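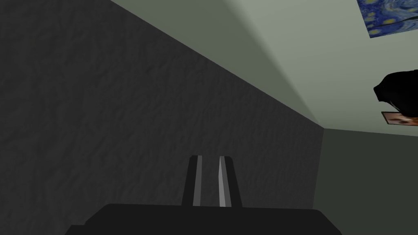
A dark wall, glimpsed through a narrow gap.

Every spring the real estate pages tell us that buyers want character, and every spring I wonder who asked them. The latest push comes from Colau, a home-staging firm that will walk through your house in Greltby and tell you which parts of it are letting you down. In my case it was the doors.

I paid for the visit, so I can't complain that I was ambushed. Catriona Baxter, the consultant, was polite and took her shoes off. She told me that flat doors read as cheap and that paneled ones read as established. I asked who was doing the reading. Buyers, she said. I asked which buyers, and she gave me a folder.

The folder says that new interior doors and hardware can be had for $2000 in a house my size, and that the money comes back at sale. It doesn't say where this was measured, or when, or against what. Perhaps the houses with nice doors also had nice kitchens. I would guess they did.

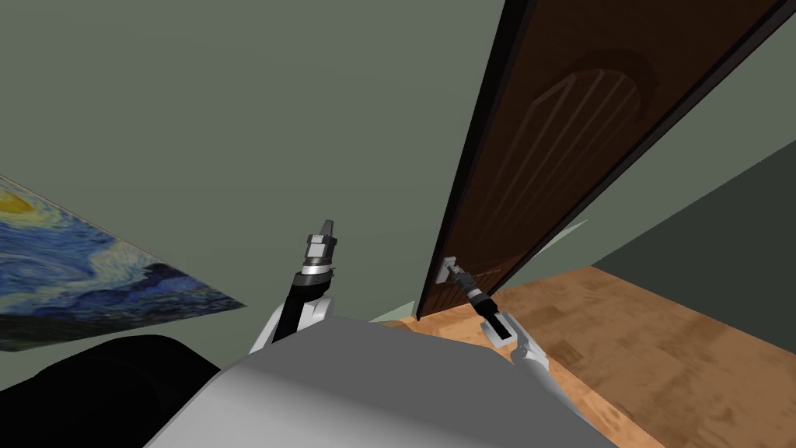 Dark brown door with an arched, grooved panel and a silver lever handle.

My own house is from January of a year nobody wrote down, but the one across the street was built in 1840 and has a plaque to prove it. Its owners sold last summer. They had original doors, thick with paint, and one that had to be lifted to shut. The first thing the new people did was haul the lot to the dump and hang white ones from Alvarado. So much for established.

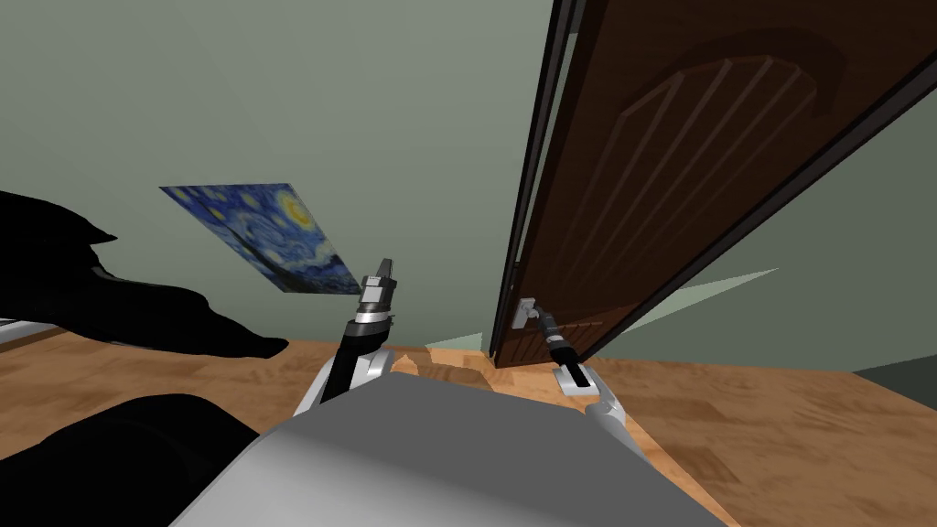 I don't think the staging trade is crooked. I think it has a taste, as my aunt had a taste, and that it has found a way to send an invoice for it. My aunt would tell you that your curtains were a mistake, but she never claimed that the market agreed with her.

What bothers me more is how quickly I started to see the place through the folder. For nearly a week I walked down my own hall noticing what was wrong with it. I priced levers. I read two long arguments about whether round knobs are dated, one for and one against, and both were on sites that sell knobs.
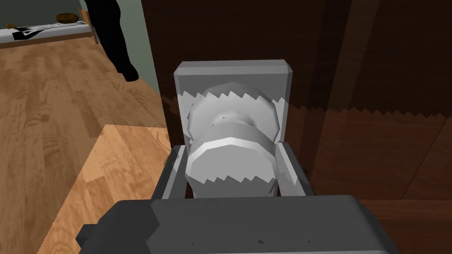

A white knob on a light gray mounting plate.

I'm not selling, as it happens. I might in a few years, if my knees settle the question of the stairs. If so, the buyers can have the flat doors and knock something off their offer, and I'll ask them to show me the sum. Until then the folder is in the drawer with the takeout menus, and the $2000 is going toward the roof over the back bedroom.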